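小手大讲堂:会分拣零件的双臂机器人“Dodeo”

你有没有帮爸爸妈妈收拾过工具箱?螺丝一格,钉子一格,电池再一格。刚开始挺好玩,收拾到一半就想去喝水、想去看猫,再过一会儿,电池就跑到钉子那一格里去了。

有一种机器人,专门做这种“把东西放到该放的地方”的活儿。今天要讲的这一套叫Dodeo,是一家叫Jimunby的公司做的桌面双臂套件。它没有头发,没有脸,也不会讲笑话,可是它有两条胳膊!我们编辑部的人围着它看了一下午,连午饭后的水果都忘了吃。下面就把我们看到的、问到的,一样一样讲给你听。

什么叫“套件”?

套件就是一套配好的东西,打开箱子,照着说明书装起来就能用。你拼过的积木盒子也算一种套件。Dodeo的箱子里有两条机械臂、两只夹爪、一堆线、一个控制盒,还有一本厚厚的说明书。说明书一共283页!别害怕,前面17页是给第一次安装的人看的,图多字少,后面那些是给工程师查资料用的,就像字典,没有人会从第一页读到最后一页。(我们的美术编辑试过,读到第60页睡着了。)

安装要由大人来做。机械臂比看上去沉,底座要牢牢固定在桌子上,不然胳膊一伸,整个身子就会跟着晃。你可以自己试一试:单脚站着,然后把胳膊使劲往前伸,是不是有点站不稳?机器人也有这个烦恼,所以它得先把“脚”站稳。

机器人的胳膊为什么能弯来弯去?

摸摸你自己的胳膊。肩膀能转,胳膊肘能弯,手腕能扭。这些能动的地方叫关节。如果没有关节,你的胳膊就像一根擀面杖,吃饭的时候勺子永远送不到嘴里。

机械臂也有关节,每个关节里面都藏着一个电动机。电动机一转,后面那一段胳膊就跟着动。几个关节一起配合,夹爪就能跑到桌面上的很多地方,还能歪着、斜着、从上往下伸过去。

人的关节可不能随便转。你把手腕朝一个方向扭,扭到某个地方就扭不动了。机械臂的关节也有转动的范围,程序里会写好每个关节最多转到哪里,到了就得停下来,换一个姿势再去够。所以有时候你会看见它绕一个大弯去拿一样很近的东西,看着傻乎乎的,其实它在给自己的胳膊肘找地方呢。

还有那些线!电要从线里走,命令也要从线里走。线太短,胳膊伸不开;线太长,又容易拖来拖去,挂到东西。怎么把线理顺,是装机器人的人最常唠叨的一件事。你家电视柜后面是不是也有一团线?那你一定懂。

夹爪:机器人的手

人有五根手指,能拿鸡蛋,能系鞋带,还能挠痒痒。机器人的夹爪简单得多,常见的一种就像两根手指,张开,合拢,张开,合拢。

只有两根手指够用吗?来做个小实验。用大拇指和食指捏东西,其余三根手指收起来,不许帮忙。先捏一块橡皮,容易。再捏一支平放在桌上的铅笔,也行。再捏一张平平贴在桌上的纸……咦,是不是捏了好几次都滑走了?

机器人也有拿起来容易的东西和拿起来难的东西。方方正正、厚薄合适的东西,它最喜欢。又薄又滑、紧贴着桌面的东西,它就头疼。软趴趴的东西更麻烦,一捏就变样子。

力气也是一门学问。捏得太轻,东西会掉;捏得太重,东西会坏。你拿豆腐和拿石头用的力气肯定不一样,而且你根本不用想,手自己就知道了。机器人可得一点一点学,或者由人先告诉它:这一样用多大的劲,那一样用多大的劲。

它怎么知道东西在哪里?

你找东西的时候用眼睛。机器人用摄像头。摄像头把看到的画面送给电脑,电脑再从画面里找:哪一块是桌面,哪一块是盘子,哪一块是要拿的零件。

听起来不难,可是电脑看到的画面其实是一大堆小点,每个小点都有自己的颜色。一个零件和它的影子,在电脑眼里可能都是黑乎乎的一团。你一眼就能分清哪个是猫、哪个是猫的影子,电脑要练习很久很久才行。

亮晶晶的东西更会捉弄人。找一把不锈钢勺子,对着灯转一转,你会看见一块白白的亮光在勺子上跑来跑去。勺子还是那把勺子,样子却好像一直在变。摄像头看到这样的亮光,就容易犯迷糊。所以给机器人布置桌子的时候,灯放在哪里、桌面铺什么颜色,都要好好想一想。

Golton的小车间

为了看Dodeo干活,我们去了Golton的一间小车间。带我们参观的是Markos Deligiannis,他负责教人使用这套机器人。他一见面就发给每人一副护目镜,然后指着地上的黄线说:“机器人通电的时候,小朋友站在线这边,大朋友也站在线这边。”

他说的大朋友就是我们。

车间里练习用的零件是刹车片。你可能没见过刹车片,可是你一定坐过装着刹车片的车。汽车要停下来的时候,刹车片会紧紧压住跟着车轮一起转的刹车盘,两样东西使劲摩擦,车就慢下来了。你骑自行车捏车闸,道理也差不多。

刹车片用久了会磨薄,要换新的。修车的地方、做零件的地方,都得有人把刹车片拿起来、摆好、放进盘子或者盒子里。一片一片又一片,一天下来胳膊会很酸。像这样要重复好多好多遍的活儿,就很适合请机器人来帮忙。

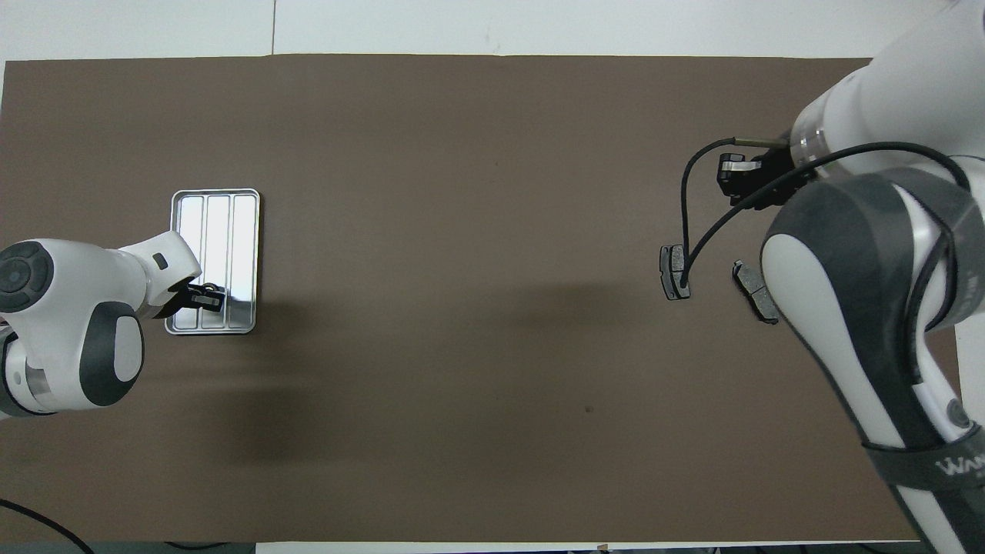
左边是分成三格的不锈钢托盘,右边的夹爪下方有两片深灰色的刹车片。

一只手拿,一只手做什么?

你可能会问:放个零件,一条胳膊不就够了吗,干吗要两条?

这个问题我们也问了。Markos让我们把一只手背到身后,用另一只手去拧开水瓶的盖子。大家拧得满头大汗,瓶子在桌上转圈圈,盖子一点没动。两只手就好办了,一只扶着,一只拧。

两条机械臂也可以这样分工。东西离右边近,就让右边的去拿;离左边近,就让左边的去拿。要是零件在右边,盘子在左边,离得太远,还可以一条胳膊先把零件送到桌子中间,另一条再接过去。像不像接力赛?

可是两条胳膊也有两条胳膊的麻烦,它们会打架!当然不是真的生气,是说它们可能同时想去同一个地方,“砰”,撞上了。所以程序里要定好规矩,谁先走,谁等一等。跟过马路差不多,大家都遵守规矩,就不会撞成一团。

机器人是怎么学会的?

Dodeo有两种学法。

第一种是听指令。人在电脑里写好每一步:伸到这里,张开,往下,合拢,抬起来,转过去,放下。机器人就老老实实照着做。这种方法很准,可是零件要是挪了一点点位置,它可能就抓了个空,还一本正经地把“空气”放进盘子里。我们看到的时候全都笑了。

第二种是看示范。人操纵着机械臂做一遍,机器人把每个关节怎么动都记下来。再做一遍,再记下来。零件这次摆正一点,下次摆歪一点,这次靠左,下次靠右。Markos给新手的建议是,每种摆法先示范20遍,看看效果,再决定要不要多做。示范多了,机器人就能慢慢找出规律,遇到没见过的摆法也能试一试。

这跟你学写字有点像。老师握着你的手写过一个“永”字,后来你自己写,写在大格子里、小格子里、黑板上,写歪了,再写。写着写着,手就记住了。

我们喜欢它的地方

先说最喜欢的:它动作的快慢可以调。刚开始练习的时候调得慢慢的,慢得像乌龟散步,站在黄线外面也能看清每一个关节是怎么转的。对于想弄明白机器人的小朋友来说,这真是太棒了!快的时候“唰”一下就过去了,帅是帅,可什么都没看清。

还有,它的练习程序可以一步一步往下走,按一下走一步。我们轮流按,按到“合拢”那一步,所有人都屏住呼吸。

说明书里的画也画得很好,胳膊上的每一段都标着名字,哪个关节叫几号,一看就明白。

我们觉得还可以更好的地方

线还是有点多。我们都觉得,如果能把线再收得整齐一点,看着会更清爽,打扫桌子也方便。

开机要等一会儿。它每次醒来都要先检查一遍自己,等得人脚都站麻了。Markos说这一步不能省,飞行员起飞前也要检查飞机呢。好吧,那我们就等。

还有一件事,给小朋友看的说明太少了。那17页虽然图多,里面还是有不少难懂的词。我们把这个意见告诉了Jimunby的人,他们说会想一想怎么写一本薄薄的儿童版。

能把它买回家吗?

不能放在卧室里当玩具哦。这套机器人是给学校实验室、培训班和小工厂用的,要有大人看着,要有结实的桌子和足够大的地方。Lindsay有一间少年科学馆打算摆上一套,开放日是12月19日,到时候会有老师在旁边讲解,你可以请家里的大人带你去看看。

去看之前,记住几条规矩:

站在线外面,胳膊和脑袋也不要伸进去。
长头发扎起来,围巾收好。
看见红色的大按钮,先问老师那是什么。(那叫急停按钮,遇到危险的时候一按,机器人就停下来。不可以按着玩。)
有问题就举手,多怪的问题都可以问。

在家里也能玩的“机器人游戏”

没有机械臂也没关系,找一个好朋友就能玩。

你们需要:一个有格子的盘子或者鸡蛋盒,几块橡皮,两双筷子,一条干净的围巾。

一个人当机器人,用围巾蒙上眼睛,坐在桌边,一只手拿一双筷子。另一个人当电脑,只能用嘴巴发指令,不能动手。比如“往左一点”“往下”“夹住”“抬起来”。看看能不能把橡皮一块一块放进格子里。

玩一会儿,两个人换过来。

第一次玩的时候,“电脑”常常会说“那边那边”“不对不对”,急得直跺脚,可是“机器人”根本不知道那边是哪边。慢慢地,你会发现指令要说得又清楚又短,“往左一个手掌”就比“过去一点”好用多了。写程序的人每天想的就是这件事。

如果想玩难一点,就再请一位朋友来,两个“机器人”面对面坐,一个“电脑”指挥两个人。橡皮要从一个人的筷子传到另一个人的筷子上。我们编辑部玩的时候,橡皮掉进了茶杯里。

小词典

关节:胳膊上可以转、可以弯的地方。
夹爪:装在机械臂末端、用来抓东西的“手”。
托盘:放零件的盘子,有的分成好几格。
刹车片:帮助车子慢下来、停下来的零件。
示范:先做一遍给别人看,让别人跟着学。
急停:遇到危险时马上让机器停下来。

玩过蒙眼游戏的小朋友,可以把你们最好用的那句指令写下来,或者画下来,寄给编辑部。下一期我们会挑一些登出来,再请Markos用Dodeo照着做一遍。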